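Progress Report to the Brudmont Fund
Project: Tolar, a cooperative crafting and survival game
Submitted by Dolores Van Dusen, Producer, Zustport
1 April 2018

Summary

Work on Tolar remains on schedule against the plan approved in November. The second closed playtest has ended, the crafting system has been rebuilt, and the save format is now fixed for the remainder of the grant period. One milestone, controller support, has been moved to the next period with the agreement of the Fund's program officer.

Crafting and recipes

The game now contains 103 working recipes. Players in the first playtest objected to carrying raw materials back to a home camp before anything could be made. Under the revised design, simple items may be assembled anywhere, while metalwork and medicine still require a workshop. Recipe text has been shortened, and each entry lists the materials the player is missing.

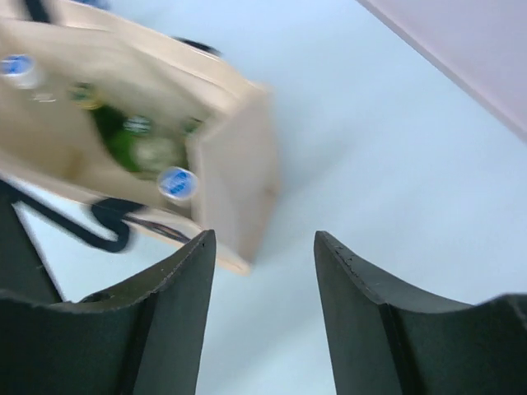 Playtest results

Invitations were sent to 4000 registered players, and 456 completed at least one full session. Most written feedback concerned the inventory screen, in particular the sorting order and the lack of a search field. Sorting has been corrected. Search is in development and will be included in the next build.

Two faults were reported that caused loss of progress. Both occurred when the host left a shared world during an automatic save. The first has been repaired. The second has been reproduced by our testing contractor, Ruiz-Ortega, and a correction is under review.

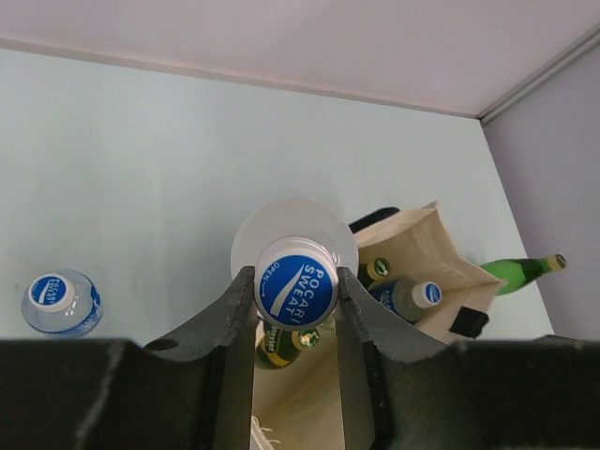
Ruiz-Ortega will continue to test shared worlds through the end of the grant period under the existing contract, at no additional cost to the Fund.

Staffing and budget

The project team stands at 12, including two part-time artists. Spending is within the approved budget in every category except audio, where a small overrun was covered by savings in travel. No change to the total award is requested.

Next period

Planned work includes controller support, inventory search, the northern map region, and a third playtest. The Fund will receive a playable build with the next report, together with a revised list of known faults.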